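Kangate Rack Demos

Teleoperated demonstrations of a simulated tabletop arm sorting small objects into a storage rack. Recorded for the Katiyar imitation learning code and released August 8, 2022.

Contents

The set holds 821 demonstrations. Each one is a single attempt by one operator, saved with joint positions, gripper state and 2 camera streams. Attempts that the operator canceled are not included.

Wrist view

Mounted on the gripper and looking down past the fingers. Use this stream for grasp timing. Shadows move a lot with the arm, so train with brightness changes turned on.

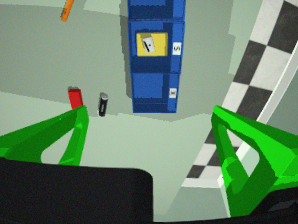

Room view

Fixed camera, whole arm and table. Small objects are hard to tell apart at this distance, and most lie nearly flat to the tabletop. We use it mainly for checking arm posture and for replay.
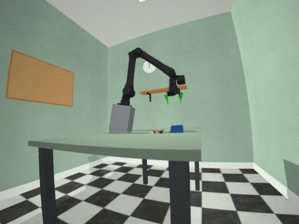 Room view, gripper open above the table.

Control

Operators drove the arm with a Skuron hand controller. The trigger closes the fingers. Releasing the side button freezes the arm, which shows up in the logs as a run of repeated joint values. Filter these out before training.

Known issues

The first 100 demonstrations have no trigger values. Gripper state is still correct in those files.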